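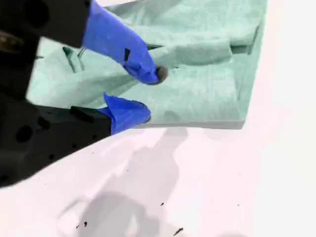 我对叠抹布这件事有意见，而且意见攒了好几年了。起因很小，就是有一阵子我跟风整理厨房，把所有擦桌子擦碗的布都叠成了一模一样的小方块，竖着插在抽屉里，一拉开像翻档案似的，美得我当晚连拉了三次抽屉给自己看。结果第二天早上煎蛋的油溅出来，我手忙脚乱抽一块，旁边两块跟着一起翻出来，油还在往台边流呢。从那以后我就开始怀疑，抹布到底需不需要叠。你看一块薄荷绿的布，就这么堆在白桌面上，一层压着一层，褶子有高有低，我看着一点都不难受，甚至觉得它这样挺舒服的。它是块布嘛，软的东西本来就会塌下来，非要它站着，累的是我。

先说清楚，我不是那种家里乱成一团还理直气壮的人（好吧，衣柜那块先不谈）。衬衫我叠，床单我也叠，四个角对不上的时候我会跟床笠较劲到出汗。可是抹布不一样。衬衫叠好了能在柜子里待一个礼拜，抹布叠好了，可能十分钟以后就在擦酱油。你花在它身上的那点心思，寿命短得可怜。

我真的算过这笔账。我家抹布洗一轮，连晾带收带叠，光叠这一步就要5分钟，一星期少说洗两轮。听着不多对吧？可那5分钟永远卡在最烦的时候，晚饭吃完，碗洗完，人已经想躺下了，沙发上还堆着一摞等我去对折再对折。对折的时候还要把边上的标签塞到里面去，因为某本收纳书上说标签露在外面会显得杂乱。我塞了两年标签！后来我拿剪刀把它们全剪了，十几秒钟解决，心里那个痛快。

再说布本身。我一直觉得，大家在抹布上操心的地方放错了。怎么叠有一百种教程，三折的，卷筒的，还有叠成小口袋的，可是怎么挑一块好用的布，讲的人就少多了。我用过Nasia的，厚，吸水没话说，可是厚过头了，拧起来手腕疼，晾一整天中间那块还是潮的，天一阴就有味儿。后来换Tinen，薄，干得快，洗了几回边就开始卷，卷成一根绳子似的，擦台面总有一条线擦不到。现在用的是Dubey那种带一点点绒感的，颜色浅，脏了一眼看得见，该洗就洗。我妈嫌浅色不耐脏，她那辈人买抹布专挑深灰深咖，说看不出来。妈，看不出来不等于没有啊！这一条我跟她争了很多年，谁也没说服谁，她来我家照样自带一块深咖色的。

说到颜色，我承认我有私心。厨房里我就喜欢那种淡淡的绿，带一点蓝也行，摆在白色台面上特别清爽。有人会说抹布还讲什么颜色，可是你一天要看它多少回啊，比看墙上那幅画的次数多多了。我可以不叠它，但我希望它好看一点，这两件事在我这儿一点也不矛盾。皱巴巴的好看，也是好看。

那不叠，放哪儿呢？这是每次我讲完以后别人必问的。我的办法特别没技术含量：一个敞口的筐，放在水槽下面，洗好晒干的布抖两下，扔进去，完了。筐是在Fasberg买的，标的宽度是40厘米，正好卡进柜子，买的时候还送了一套分隔板，我一片都没装。要用的时候伸手捏住露在最上面的一个角，往上一提，就是一块。你仔细想想，捏一块堆着的布其实比捏一块叠平的布容易，因为它到处都是鼓起来的褶子，随便哪儿都能下手，两根手指一合就拎起来了。叠得平平整整的那种，反而要用指甲去抠边，手上有水的时候更抠不开。

当然也有人跟我说，叠好了省地方。这话我认一半。我家厨房小，抽屉浅，布叠成方块确实占得少，松松地扔进筐里会蓬起来，高出一截。可是后来我发现，占地方的根源是布太多。我把所有抹布翻出来过一次，边洗边嘀咕，好几块硬得像纸板，还有一块烫了个洞，我都不记得为什么留着。处理掉一半以后，筐里空空荡荡的，蓬就让它蓬去吧。很多收纳的功夫，说白了是在给不该留的东西找位置，找得越巧妙，留得越久。

我也试着站在爱叠的人那边想过。我有个朋友就特别享受这个过程，她说一边听广播一边叠布，脑子会慢下来，比刷手机强。这我信，我择豆角的时候也是这种感觉，一根一根掐头去筋，掐完一盆心情都好了。如果叠布对你来说是休息，那请继续，叠成天鹅都行。我烦的是另一种，就是明明不喜欢，明明累，还觉得不叠好就不算把家收拾完的那种劲儿。我自己就这么过了挺久，睡前看见一团布没叠，心里会咯噔一下，好像作业没交。交给谁呢？也没人收啊。

有一个地方我是坚持的，就是一定要晾透。不叠可以，湿着团在一起绝对不行，闷一夜那个味道，洗几遍都还在。我的规矩是用完当天搓干净，摊开搭在杆子上，别打折，两块之间留点空。等它干透了，你再怎么揉怎么扔我都没意见。你看，我也不是什么都随便，力气就那么多，我想花在有用的那一步上。还有擦碗的和擦台子的要分开，这个也没得商量，我拿颜色分，擦碗的用浅绿，擦台子的用白的，擦地的旧布另外挂在阳台，不许进厨房。

上个月家里来客人，有人进厨房帮我擦杯子，打开柜子看见那一筐，愣了一下，问我要不要帮忙叠一叠。我说不用不用，你就拿最上面那块！她拿了，擦完顺手搭在椅背上，过一会儿滑下来，堆在椅子上软软的一坨，我们就在旁边吃西瓜，谁也没去管它。后来她走的时候问我那个筐在哪儿买的，我把店名发给她了，顺便告诉她分隔板不用装。

床单我还是会叠的，九月换季那一批正在阳台上晒着呢，床笠那四个角，我到现在也没有想出什么好办法。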